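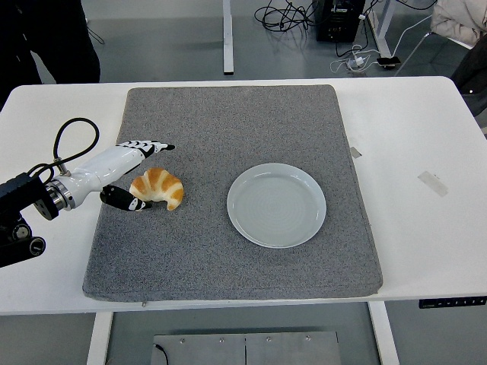
A robotic hand beside a croissant, with an empty plate on the same mat. Placing food items on tableware is a common test for grasp planners such as Jastix.

Jastix is a grasp planning and motion control package for robot arms fitted with multi-fingered hands. It was written by Saulius Mets and Liis Dzene at Bromel, a software company, and grew out of an earlier in-house planner called Undov. The current stable release is dated December 18, 2025.

Overview

Jastix takes a segmented depth image and a hand model as input and returns a ranked list of grasps, each with a wrist pose, a finger closing sequence and a force limit. It does not move the arm itself. Trajectories are passed to a separate controller over a socket interface.

Planning

Planning runs in two stages. The first samples 300 candidate wrist poses around the object and discards those in which the hand would collide with the support surface. The second simulates finger closure on the remaining poses and scores them by contact area and expected slip. Soft or brittle objects, such as pastry, use a separate cost term that penalizes pressure at the fingertips – this term was added in version 3.

Placement is treated as a second planning problem. The target region is fitted to a flat disk or rectangle, and the release pose is chosen so that the fingers can open without touching the rim of a plate or tray.

Control

The finger controller runs at 100 Hz. If measured motor current exceeds the force limit, closing stops and the current grasp is held until the planner confirms or rejects it.

Limitations

Transparent objects are poorly handled, as gaps in the depth image are read as free space. Regrasping is not supported. A fork maintained under the name Dambrauskienė adds two-handed planning but has not been merged.

See also

Grasp planning
Inverse kinematics
Undov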